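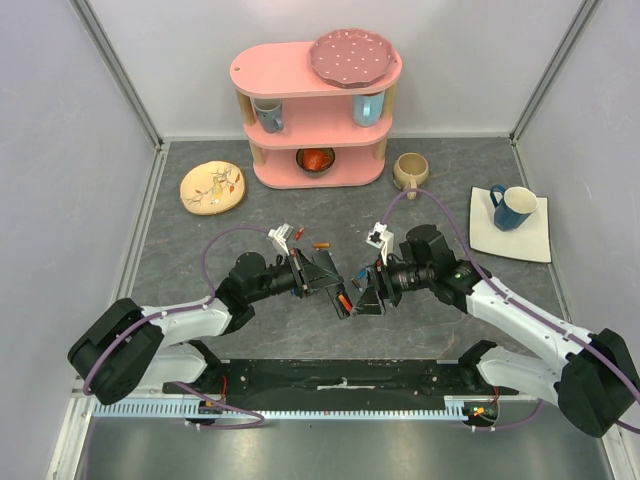
About Prandau

Prandau maintains and repairs two-arm benchtop robot cells. The workshop is at Flallside. We set up new cells, service cells already in use and rebuild those that have been dropped, flooded or wired up in a hurry. We do not sell arms. Customers buy those from whichever maker they prefer and send them to us, or ask us to come to them.

What a cell consists of

A standard Prandau cell has two arms on a shared base beam, a work surface with walls at the back and sides, and a small camera module on a bracket above each gripper. The cable from each module follows the arm back to the base. It must have enough slack for the wrist to turn fully in both directions, and no more than that. Most of the faults we see in the first year are cable faults.

Setting up

The beam is levelled first and the arms are bolted down afterwards. Each joint is then driven to its zero mark and the offset recorded. The two arms are calibrated separately, then against each other, by bringing the fingertips to a shared point over the middle of the surface. A cell is passed when the gap at that point stays within 2 mm over 3000 cycles.

After calibration the cell is given handling work. Small batteries and a long holder are our usual test pieces. They roll, they vary in colour and they have to be laid in line, which shows up a loose wrist or a worn finger sooner than a block would. Shelves, mugs and plates are set out at the back and sides so that the arms have to work near things they must not hit.

Routine care

Base screws are checked every month for torque. Connectors beneath the bases are unplugged, inspected and reseated at each service. Finger pads are replaced as a pair, even when only one is worn. Scuffs on the beam are left alone unless they affect the seating of a joint. Every job goes into the service log, which stood at 1293 entries in November.

Repairs

Wrist motors, elbow bearings and looms are repaired on site. Control boards go to Jurkow, who return them tested with a report. Replacement brackets and finger blanks are cut by Hoàng, two units along from us. A repaired arm is always recalibrated with its partner – we do not send out single arms with old offsets.

Visits

The workshop is open to customers by arrangement. Please bring the cell's last calibration sheet, and pack the arms folded with the cables untied.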